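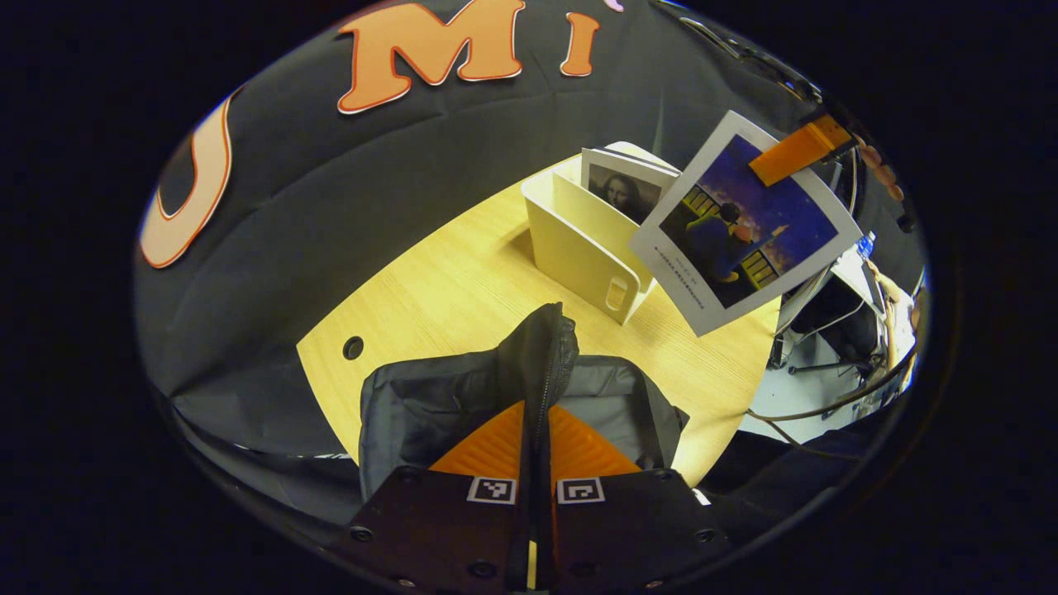
3. Building the Gripper and the Work Table

3.1 Where the work was done

Brollar is a hand-held gripper with a camera on it. A person carries it, closes its two fingers on an object, and moves the object by hand while the camera records. The video is later used to teach a robot arm the same motion. Other groups have described tools of this type, and we do not claim the idea. Our interest is in how far the tool can be built and kept running in a shared workshop, where benches are booked by the evening and the machines have other users.

All parts were made or fitted at the Dremcombe workshop. Members there have access to two filament printers, a drill press, a small band saw and a sewing machine. There is no laser cutter and no milling machine, so the design had to do without flat cut metal parts. Work began in April and the version described in this paper was fixed on April 27, 2022. Changes made after that date are listed in Section 6 and were not used in the trials.

3.2 Body

The body is dark and the plate that rises from its upper side is orange. The colors were picked so that a user glancing down can tell the two parts apart when putting the tool back together. The plate has a fine ribbed texture. We left the ribs as they came and did not sand them, as sanding the first plate took most of an evening and made no difference to the video.

Two square markers sit side by side on the upper face of the body. Each is a black-and-white pattern inside a white border. The markers stay in view of the camera during use, which gives the software a fixed reference on the tool itself. If the camera has been knocked since the last session, the markers show up in the wrong place in the image and the recording is refused at the start. On the first body we glued paper markers on, and the corners lifted after a few days of handling. The present ones have held up, though they must be wiped clean after work with chalk or plaster.

The body is held together with small round-headed screws near its corners. We used the same screw everywhere so that the tool can be opened with one driver. In a shared shop the right driver is often missing, and we ended up keeping one in the case.

3.3 Fingers

The fingers are soft and carry fabric covers. As Figure 3 shows, they are not a matched pair. The left finger is a broad, rounded pad. The right finger is taller and narrower, with a seam running up its center. We started with two rounded pads. These worked on cups, sponges and blocks but gave trouble with flat, stiff items such as printed cards, where one pad would roll over the edge and push the card down. With a tall finger on one side there is a longer face to bring up against a card, and the pad on the other side can settle against it.

The covers were sewn from fabric sold by Brunet as lining for tool bags. It comes in dark gray and in a brown we did not try. The fabric has enough grip for paper and does not shine under the shop lights. Earlier covers cut from a rubber glove held better but reflected the lamp, and the bright spots moved with the tool and upset the tracking. A cover wears through first at the tip. We replace it when the padding can be felt through the cloth, and a person who has sewn one before can make another in the time it takes to print a small part.

Sewing was the step that new builders found hardest. The written instructions went through several versions. What helped most was a paper template with the seam allowance drawn on it, traced straight onto the cloth. The template is included with the design files.

Figure 3. The Brollar gripper at the card station, seen from its own camera. The two markers and the orange plate are at the bottom; the magazine holder with printed cards is on the table.

3.4 Camera and recording

The camera is mounted on the gripper and looks forward over the fingers. It has a very wide lens, so the corners of the image are dark and straight lines toward the sides come out bent. We keep the full image and do not crop it. The wide view takes in the table edge and parts of the room, and these help the tracking when an object fills the middle of the picture. In return, a good deal of each recording shows things that have nothing to do with the task, such as chairs, cables and whatever is standing beyond the table.

Exposure is set by hand at the start of a session. Under automatic exposure the image changed each time a white object came close to the lens, and the change lasted long enough to spoil the moment of the grasp. With the exposure set so that the white border of a marker stays just under 255 in all three channels, cards with white margins also keep their edges. Dark pictures printed on the cards lose some detail at this setting. We accepted this, as the edge of the card matters more for the grasp than what is printed on it.

3.5 Table and backdrop

The table is a light wooden desk with a round cable hole on one side. It was already in the workshop and we use it because it can be left set up between sessions. Its near corner is rounded, which caused some trouble when we tried to line up a measuring board with it. In the end we measured from the hole.

Behind the table hangs a dark gray fabric backdrop. Large orange letters with white and red outlines are mounted on it. Plain gray cloth gave the tracking software almost nothing to hold on to, and in early recordings the path of the tool drifted whenever the camera faced the cloth from close up. The letters have hard outlines and strong color, and they can be found in the image from anywhere above the table. They do not need to be put back in exactly the same place after the cloth is taken down, since the map of the surroundings is made fresh at the start of each session.

The cloth is draped and not stretched. Stretching it would have needed a larger support than the booking rules allow to be left standing. The folds shift when somebody walks past, and for that reason we ask that the door behind the table be kept shut during recording.

3.6 The card station

For the tests in Section 4 we needed a task that uses thin, flat objects and can be repeated by people with little practice. We chose sorting picture cards with an upright magazine holder. The holder is cream-white, with a slanted opening and a small oval cutout in the front. Cards stand inside it with the picture side out. The task is to take a named card, bring it clear of the holder and lay it on the table, or to do the reverse.

The cards are art prints and illustrations with white borders. One shows the Mona Lisa, which every user knew by sight and which we therefore used for practice runs. Another shows a figure from behind at a yellow railing, pointing at a starry sky, with small text printed on the margin underneath. That card has a strip of orange tape across one corner. Tape was the simplest way we found to mark a card so that the user and the person reading the video later agree on which way up it should go.

Putting a card back is harder than taking one out. The slanted opening gives some help, as one side of the card can go in first and be guided down. Users who came in with the card held flat to the opening usually hit the rim. We did not correct this during the sessions, and both ways of doing it are in the data.

We collected 257 recordings at the card station. Two were dropped before any processing because the storage card had been taken out too early, leaving 255. Of these, 73 were of putting a card back and the others of taking one out. The uneven split was not planned. Users were free to stop when they wished, and most began with the easier direction.

3.7 Wear and repair

A separate finger was opened and closed 2,000 times against a block on the bench before the trials. The cover was thin at the tip by the end and the padding had taken a slight set. No printed part failed in this test. The failures we did have came from handling: one body was dropped on the workshop floor and split along a layer line, and a cable was pulled out of its socket when the tool was set down on it.

Repairs are recorded in Trenex, the booking and parts log used by the workshop. It was written for tracking shared machines and has no field for the state of a part, so we put this in the notes. Each entry gives the part, the fault, and whether the tool was calibrated again afterward. Going back through the log, we found that calibration had been skipped after two finger changes. The recordings made in between were checked against the markers on the body and kept, as the camera had not moved.

A full rebuild from printed parts takes one evening if the covers are already sewn. Printing itself is best left to run overnight, and the larger of the two printers must be booked for it.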